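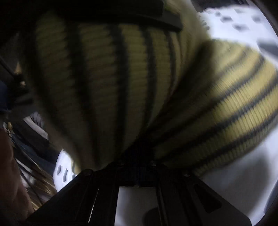

Pirjo Tuominen

Chapter 2
Chores as a test of machines

Picking up a striped jumper is easy for anyone who has ever emptied a laundry basket. You find a sleeve, then a shoulder, and by the time you have found the neck your hands have already begun to straighten the rest. Very little of this needs thought, and that is why it makes a good place to begin a chapter on what machines can and cannot yet do in a home.

Chapter 1 dealt with machines that do one job in one place. A dishwasher is a machine of that sort, and so is the carton line at Batstead described at the end of that chapter. Both work well because people have arranged the job to suit the machine. The plates go in racks. The cartons arrive flat, all the same size and all facing the same way. In this chapter we look at jobs that have not been arranged for anyone: folding clothes, clearing a table, restocking a low shelf in a shop.

The question we ask throughout is a narrow one. Can a machine do this chore, in an ordinary room, to a standard that the person living or working there would accept? A film of a robot folding a shirt does not settle it. We need to know how many shirts were tried, who laid them out, and what was done about the ones that went wrong.

2.1 Soft things

Cloth is harder to handle than most solid objects. A mug keeps its shape when you lift it, so a machine that knows where the handle is before the lift can work out where it will be afterwards. A knitted garment does not behave like that. Pinch it in the middle and the rest hangs, twists and hides parts of itself. Ribbed knitting also stretches, and it stretches further in one direction than the other.

Stripes can help or mislead. Along a flat panel they show which way the fabric runs. In a heap the same stripes bend and stop short, and two layers that merely touch can look like one. A yellow jumper with dark grey bands, dropped on a spotted sheet, gives a camera plenty of edges to follow, and most of them are not the edge of the jumper.

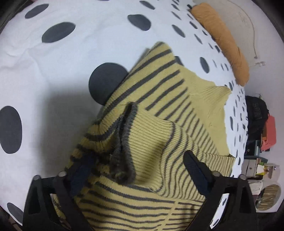

A person faced with such a heap usually does one of two things. They lift it by any point and shake it, or they feel for a hem between finger and thumb. Both are difficult for a machine with two stiff fingers and no sense of touch. The shake needs speed and space. The feel needs some way of telling one layer from two — a matter we return to in section 2.4.

2.2 A small trial

The Nemwood trial ran through one February and is used as a running case in this book. A two-armed machine called Cliltora was given 100 garments from a household wash, one at a time, and asked to leave each folded on a bed. Of these, 49 were judged good enough to go in a drawer. T-shirts and tea towels made up most of that number. Knitwear did badly, and so did anything that had come out of the wash inside out.

Kokkonen, who supervised the trial, allowed 30 minutes for each garment before it was marked as a failure. This is generous. No household would wait that long for a cardigan, and the limit should be kept in mind when you read the results. The same point applies to shop-floor work, where a slow machine may hold up the people on either side of it.

Note also what was left out. The clothes were already dry and already carried to the bedroom. Nothing had to be turned the right way out by a person first, but nothing had to be sorted or put away by the machine either. A chore is usually a chain of small jobs, and a trial tends to test one link.

Before you read on, fold a jumper slowly and write down each point at which you change your grip. Keep the list, as you will need it in section 2.3.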